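Griltcombe Handling Practice Project
Progress report to the Worico fund, November 21, 2018

Thank you again for your patience with us since July. The good practice rules for hand-held gripper work now run to 39 clauses, and we are fonder of them than we probably should be.

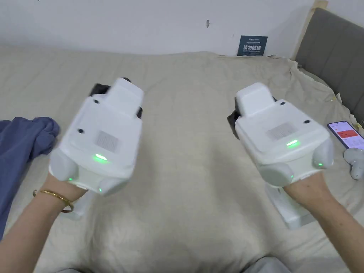 Both grippers held level, indicator lights green.

Clause 6 asks for one corner to be taken before the other hand comes in - simple enough, but it took us a good many drafts.
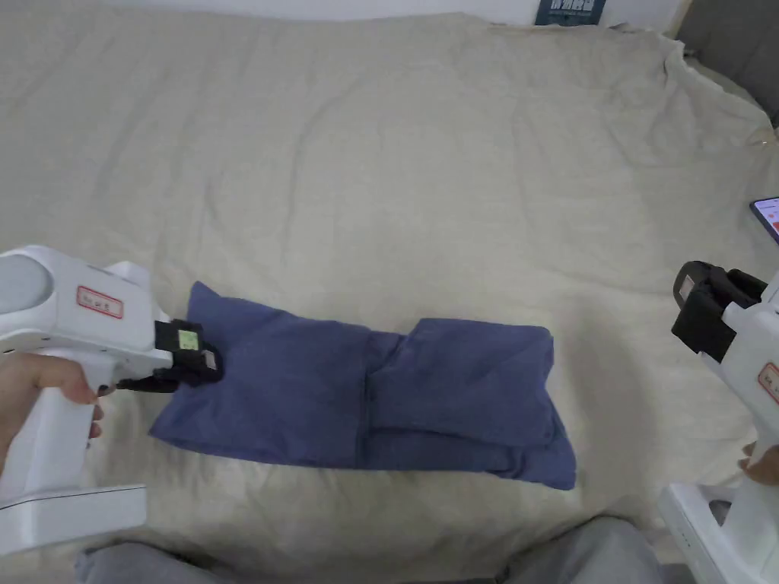 Photo: Griltcombe project

Vonbridge has read the draft and wants the workspace rules tightened.

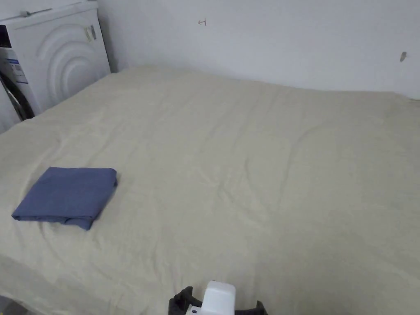 Setting down is the part we rewrote most. A finished piece must be left flat and clear of the gripper, as with the blue cloth folded on the left of the bed, and creases in the sheet are allowed.

The hem clause is with Yáñez for comment. 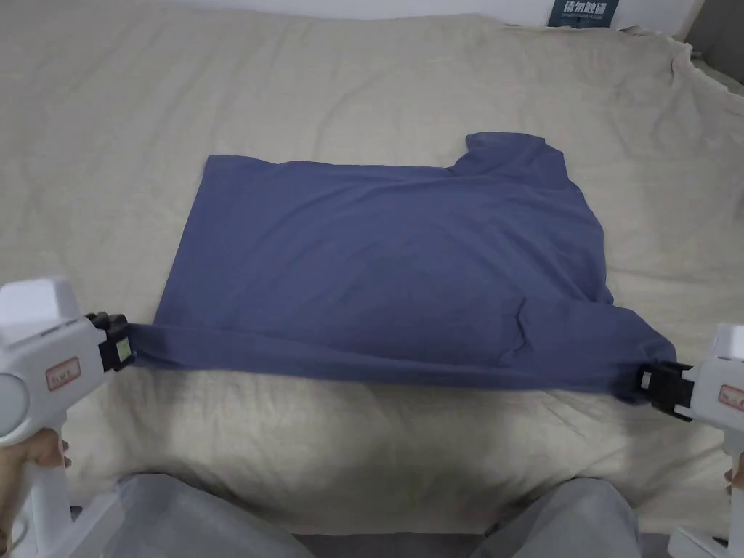

Spending and next steps
We have used 1,980 of the printing budget, and 281 remains for the final copies.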